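Pluduscombe Rural Broadband Scheme
Second progress report to the Horgan Fund
Prepared by Aidan Breathnach, 2023-12-17

Status against plan

The grant agreement says the village hall, the school and the first group of homes in Pluduscombe would be connected by now. The hall and the school are. The homes are not. I was asked to write this report in a positive spirit, and where I can I have, but the fund is paying for a working network and should know how much of one it has.

The trench along the Clerkden road is finished and the duct is in. Useck, the contractor, describes this as the main stage of the build, and in terms of money spent that is fair. In terms of anyone in the valley getting a connection, it changes very little until the fiber is blown through and spliced. Useck's last schedule put that work in November. The current one says January. I have not seen anything in writing that explains the move, and the phone explanation (a shortage of splicing crews) is the same one we were given for the previous delay.

Spending

We have drawn down the first two payments. The third is tied to homes connected, and we are not claiming it. Useck suggested we could claim on the basis of homes "passed," meaning the duct runs by the gate. I read the agreement again and I don't believe it allows that. Even if it did, I would not be comfortable signing the form.

The one overspend is on reinstating the verge, where the county asked for a better finish than was priced. It came to $900 and was paid from contingency.

Take-up

The original application assumed that most households would sign up as soon as service was offered. I was doubtful then and I remain so. We have over 100 expressions of interest, but an expression of interest costs nothing. When we wrote back asking people to confirm a monthly price, the replies slowed right down. Several people in the upper valley said they already have satellite service and are happy enough with it. Others are tied into contracts. None of this is a disaster, but the income figures in the business plan were built on the higher number, and they should be redone before anyone relies on them.

Inside wiring

The hall and the school were both wired with standard Ethernet cabling from the cabinet to the rooms. Cormac Tully tested the runs at both sites in the fall and passed all but two, which he re-terminated at the school. I have his test sheets and will send copies on request.
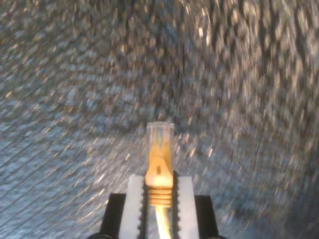 Ethernet patch cable with RJ45 connector. Photo: Pluduscombe Rural Broadband Scheme

The school reports that the connection is good in the mornings and poor after lunch. Useck says this is the school's own wireless equipment. The school says it isn't. Cormac has asked for usage logs covering a full week and until we have them I don't accept either version.

Training sessions

We promised evening classes for people new to being online. They were held in the hall and those who came were complimentary. They were also, for the most part, people who already had email. The application talked about reaching residents who had never been online, and I can't show that we did. Running the same course again would get the same crowd. I would sooner hold the remaining training money until homes are connected and then offer help at the kitchen table — slower, and harder to put in a chart.

What we are asking for

We request an extension to the second stage with no additional money. We also ask that the fund write to Useck directly about the January date, as letters from us have not produced much. A revised business plan, with lower take-up, will come with the next report.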